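Section 4: Budgeting and Site Planning for a Two-Arm Work Cell

4.1 Purpose of this section

This section is intended for staff who prepare the purchase request for a Walwood two-arm work cell. It should be completed before quotations are sought from Medrano or another approved supplier. Mechanical assembly is covered in Section 5 and software in Section 6.

Questions about the planning worksheet may be directed to Leokadia Bednarek, Equipment Planning, Unatham office.

4.2 Before you begin

Have the following on hand:

Floor plan of the proposed room, with power outlets marked
Current Medrano price list (the list dated April 21, 2025 replaces all earlier ones)
Planning worksheet, Form 31
Name of the cost centre that will carry the purchase

4.3 Preparing the request

1. Write down the task the cell is to perform, in one or two sentences. Name the largest, smallest and softest item it will handle. Soft goods such as hats, cloths and bags need more gripper travel and more trial time than rigid parts, and the labour line of the budget must allow for this.

2. Decide whether the task needs one arm or two. Two arms are recommended where an item must be held at one point while it is opened, turned or passed across at another. If a single arm will serve, stop here and use Section 3.

3. Measure the table area. Allow clear space for both arms, the items waiting to be handled and at least one tray. Enter the dimensions in Part A of the worksheet.

4. Select the enclosure. Plain, light-coloured wall panels are preferred. Where the cell will share a room with office furniture, mark the position of shelving and doors on the floor plan.

5. List the cameras. Each arm requires a wrist camera and mount. A fixed camera overlooking the table is ordered separately and is often left off first requests.

6. Enter the cost of the base frame, mounting rail and cable channel. These are not included in the price of the arms.

7. Set aside $2,000 for spare parts in the first year. Gripper fingers are wearing parts and should be budgeted as consumables, not as capital.

8. Set aside $600 for practice items and trays. Items of differing colour are easier to tell apart in recorded trials.

9. Total Parts A to D and obtain the signature of the cost centre manager.

Note: Freight to the Odesska site is charged at a flat $400 per order. Combining the arms and the frame on one order avoids paying this charge twice.

Caution: Do not order the arms before the power supply to the room has been confirmed in writing. Returned arms are subject to a restocking fee.

Bucket hat handling in a two-arm cell

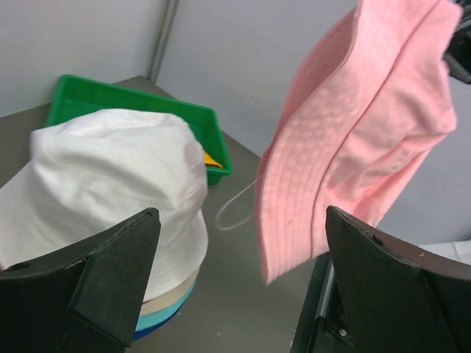
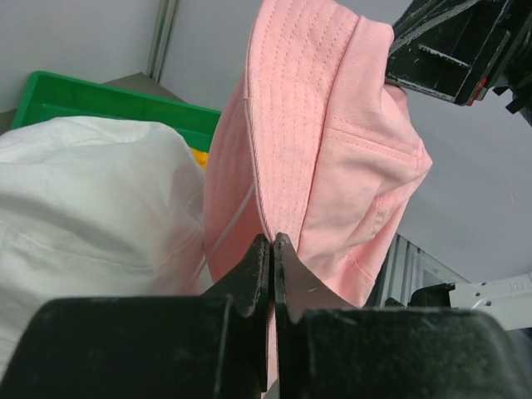
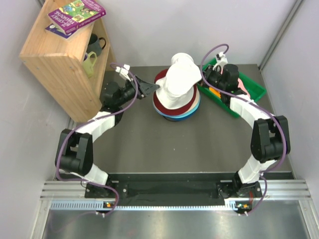
4.4 Allowing for trial time

The purchase price is only part of the cost of a new task. Staff hours for set-up, trials and review of recordings are to be entered in Part C, at the labour rate of the home department. Requests that leave Part C blank will be returned.

Where the items are fabric, plan for a second round of trials after the gripper settings have been adjusted. Both rounds may be entered on a single line if they fall within the same budget year. If the second round will run past the end of June, enter it as a separate line and attach a short note to the worksheet.

4.5 Submitting the worksheet

1. Check that the order total on the worksheet agrees with the supplier's quotation.

2. Attach the floor plan and the written power confirmation.

3. Send the package to Equipment Planning. Keep a copy with the cell's maintenance log.

Note: A quotation that expires during review must be renewed by the requesting department. Equipment Planning does not contact suppliers on a department's behalf.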